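Ich habe mir im Herbst ein gebrauchtes Notebook gekauft, ein Bonlow mit 16 GB Arbeitsspeicher. Jetzt ist genug Zeit vergangen, um etwas darüber zu schreiben. Kleiner Thread.

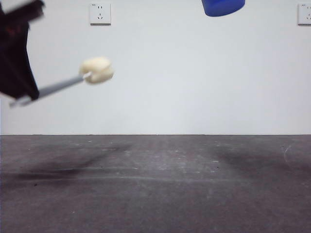

Cairns, im Januar

Bezahlt habe ich 400 Dollar. Das Display ist matt, das war mir wichtig, weil ich oft auf dem Balkon arbeite. Am Mittag reicht die Helligkeit trotzdem nicht ganz aus, auch nicht auf der höchsten Stufe.

Die Tastatur: sehr angenehm. Der Hub ist kurz, aber man spürt einen klaren Druckpunkt. Ich musste mich nur an die kleine Eingabetaste gewöhnen. Deutsche Umlaute tippe ich über die US-Belegung, das geht mit einer eigenen Tastenkombination recht schnell.

Zum Akku. Der Verkäufer hat 80 Prozent der ursprünglichen Kapazität angegeben, und das Diagnoseprogramm zeigt denselben Wert. Mit Texten und Browser komme ich auf 7 Stunden. Bei Videokonferenzen ist es deutlich weniger, dann nehme ich lieber gleich das Netzteil mit.

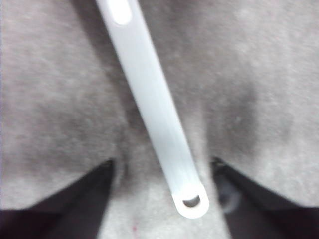
Der Lüfter ist mein einziger richtiger Kritikpunkt. Er läuft auch dann an, wenn ich nur eine Tabelle geöffnet habe. Nach dem BIOS-Update ist es besser geworden, aber ganz verschwunden ist das Problem nicht.

Eine Dockingstation von Zonico habe ich auch ausprobiert. Der zweite Monitor wurde sofort erkannt, der Netzwerkanschluss erst nach einem Neustart. Unter Linux habe ich es noch nicht getestet.

Am Freitag soll das neue Netzteil ankommen, das alte hat einen Wackelkontakt am Stecker. Wenn jemand Erfahrung mit den Ersatzakkus von Flillent hat, schreibt mir bitte. Ich bin noch unsicher, ob sich der Tausch bei diesem Modell lohnt.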